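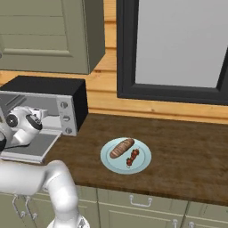 Render of a microwave on a dark brown wooden countertop, door folded down.

# Pritchard: my leftovers and reheating notes

Pritchard is a little dataset of how I reheat food. I started it in January after ruining one lasagna too many, and it has sort of taken over my kitchen since then (sorry to the people I live with!).

## What's in it

There's one plain CSV, `ladgate.csv`, named after the street I lived on when I burned my first pot of rice. It has 26 dishes so far, mostly soups, rice, pasta and stews, plus a few things I probably shouldn't have kept. Each row has the dish, the portion in grams, the power level, the minutes, whether I covered it, and a score from 1 to 6 for how nice it was to eat. A 6 means I'd serve it to my mother.

The `notes` column is messy and I like it that way. It says stuff like "edges lava, middle January" and "add a splash of water next time, you never do".

## How I did it

Everything went from the fridge straight into the same bowl, covered with a plate unless the row says otherwise. I stir halfway, except for lasagna, which you can't really stir without making it something else. Half power won way more often than I expected, especially for rice!

## Using it

Open it in any spreadsheet. If you'd like charts, there's a script called `cilia.py` that draws one per dish. Run it from the main folder or it gets confused about where the CSV lives.

## Known problems

- Only one person did the scoring, and I love salt.
- Fish has 16 rows because I kept trying. Please don't copy my fish.
- Skurow, the older version of this table, used ounces. Don't mix the two.
- The scores are about taste. For food safety, go by a proper guide and a thermometer.

## License

Do what you like with it. A mention would be sweet.

Last updated 10/3/26

6 shares · 3 comments

**soupdrawer**
Tried half power on day-old rice and wow, ok. Any chance of adding dumplings?

**mkettle**
The script wants a folder called `charts` and won't make it by itself. Fine once I added one.

**ovenlight**
Row for mac and cheese says 0 minutes, is that a typo or a cry for help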